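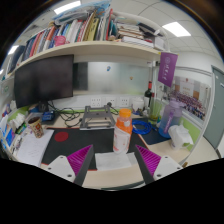 Podosska, March. Calico desk clearance, progress report to the facilities fund

Shares 4 | Comments 4

Short one this time, the lift people want the corridor from two o'clock and half our crates are in it. Sorry for the state of the headings. Will tidy them before it goes in the annual folder.

Where we are

Grant was 974 for the spring round. Spent to date 298, nearly all of it on Kuusk drawer units and cable sleeves. No overspend expected. Invoices are in the shared folder under Calico, except the second Kuusk one which came addressed to the wrong floor and is being reissued.

West side finished apart from labels. Window row started. Shared desks by the kitchen not started and won't be until the window row is out of the way, as we've nowhere to put people while their desks are emptied.

You asked in the last call why it is slower than the plan. Mostly paper. The plan allowed a morning per bay and we had pictured mugs and old cables. What we got is paper on every desk, and paper has to be looked at by whoever wrote on it. We can't bin a handwritten stack on someone's behalf. Tried it once in the autumn on the east side and it was a week of going through the recycling cage.

The desk at the top of the report

Before state, window row. Handwritten sheets in a stack on the left, half over the edge of the black mat. Paper cup next to them, tissue box jammed up against the partition with a lot of blue and coloured bits. Orange-capped drink bottle in the middle. Wine bottle with red round the neck at the back by the wall, green see-through cup with a few thin things in it. Fairly normal for that row, some are worse.

The thing to look at is the cables though. Monitor hangs under the shelf so the desktop below it ought to be free, and what's there is a tangle of black leads looping over to the grey metal stand. Three sockets along the back strip, leads trailing down from them. It's the reason we've changed the order of work, see next bit.

Change to the order of work

Original order was: surfaces, drawers, cables, labels. Now cables, paper, surfaces, drawers, labels. If the cables aren't done first everything you clear gets put back on top of them, and then the sleeve can't go on without clearing it all again. Did that twice in the west bays before somebody said stop.

Cable method for the record. Everything shut down first, the owner does that part. Leads out one at a time and tagged at both ends with masking tape (the printed tags from the starter pack don't stick to the thicker leads, don't reorder them). Anything that goes nowhere comes off the desk into the orphans crate. Then back in along the wall and into the sleeve. Leave slack at the monitor end if it's one of the ones under a shelf, people tilt them and then ring us.

Spare leads, we keep one of each type in the floor cupboard and the rest go to Branivero on the Friday collection. Branivero take cables, dead mice, keyboards, chargers. They don't take anything with a battery in it, that's a separate box and it can't go in the van with the rest.

Paper

Three piles for each person. Keep at desk, file, shred. Keep at desk has to fit in one tray. There was some grumbling about the tray and we've held firm, mostly. Two people have been allowed a second one until their project closes.

Handwritten notes are the sticking point as expected. Printed stuff people let go of quite cheerfuly. Notes they want to read through first, and reading through takes all afternoon. We now ask that they're boxed with a name and a month on the lid and taken off the desk, read or not. Box goes under the desk for the time being. If it's still sealed at the end of the round we'll ask again. It is a bit of a fudge but it gets the surface clear and nobody feels robbed.

Shredding bags are being filled faster than they're collected. Could the fund have a word with the contractor about a second bag per floor? We've asked and got an automatic reply.

Food and drink

Not policing this. Agreed at the start and still agreed. A bottle or a cup you're drinking from is fine on the desk. What goes is anything from before this week, plus the unopened gifts that have been standing at the back of desks. Wine in particular. There's a shelf for it now in the kitchen, name on a sticky note, taken home by the end of the round or it goes in the summer raffle. Paper cups go in the cup tube by the door and not in the paper recycling, the cleaning team have asked for this several times and it's on the poster, larger now.

Tissue boxes stay. Someone asked.

Partitions

Frosted panels between desks have collected stickers. Small ones mostly, odd blue one, odd orange one. The question was whether they come off. We say leave them unless the owner wants rid. Tried the citrus remover on a spare panel and it left a shiny patch on the frosting that you can see from the walkway, so it isn't worth the bother for something the size of a thumbnail. If the fund feels differently let us know before the window row is finished and not after please.

The trouble is more what builds up at the foot of the panels. Things get pushed to the edge and stop there. For each bay we now pull everything a hand's width out from the partition, wipe, and only put back what the owner picks up and names a use for. Works well. Quick too. Should have done it from the start.

Mats

Big desk mats stay. We'd thought about asking people to take them home because they hide crumbs and slips of paper, but where there's a mat the clear bit in the middle seems to stay clear for longer, people treat the edge of it as a line. Not scientific. Mats get lifted and the desk wiped underneath, that's all.

Storage

Kuusk units: happy with them. Shallow top drawer is right for pens and small leads, deep one takes a box of notes standing up. Castors are noisy on the hard floor by the lifts. Keys came taped inside the bottom drawer, which was locked on one of them. Supplier has been told and is sending another key.

We'd like to put the rest of the storage money into trays and a few small lidded pots instead of more units. Window row desks have a shelf over the monitor already and don't need another set of drawers, they need somewhere for the small stuff that sits along the back by the sockets. Is that OK under the terms? We read it as OK but would like it in writing.

What's gone wrong

Labels ran out. Our fault.

West bays slipped back a bit over the half term week, cups and post mainly. Took an hour with a trolley to put right. Suggests a quick pass every fortnight is needed after we've gone, and there's no one down to do it. Need to talk about that.

One monitor was put back with the wrong lead and was thought to be dead until the afternoon. Hence the tape at both ends.

The drawing pins. Enough said, there's a new dustpan.

Next

Finish cables along the window row. Boxes for notes delivered to each desk the evening before so people aren't caught out. Then surfaces, partition edges, mats. Labels when they arrive. Kitchen-side shared desks after that, and we'll need the small meeting room as overflow for that week, already requested, no answer yet.

After pictures will be taken from the same side of the desks as the before ones so they can be compared properly. Last round they were all from different ends and it was no use to anyone.

Things we need from you: yes or no on trays and pots, the shredding bags, a view on stickers, and someone to own the fortnightly pass.

Report for the next period will be longer and hopefuly have headings that match.

Comments (4)

Window row, far end
Can the note boxes be the ones with handles? The others split when you drag them out from under the desk.

Second floor
We did cables last on our floor and yes, same story. Would have liked to know this in the autumn. How wide are the sleeves you're using, ours won't take the monitor plug.

Kitchen rota
Shelf for bottles is filling up already. Please put a name on, three have none.

Calico desk team
Handles: will ask. Sleeves: get the ones that open along the side, you don't have to thread the plug through. Bottles with no name, we'll send a message round.

Related

Calico: east side report, autumn round
What Branivero will and won't collect
Kuusk units: ordering spare keys
Cup tube and recycling poster (larger print)
Podosska office: booking overflow rooms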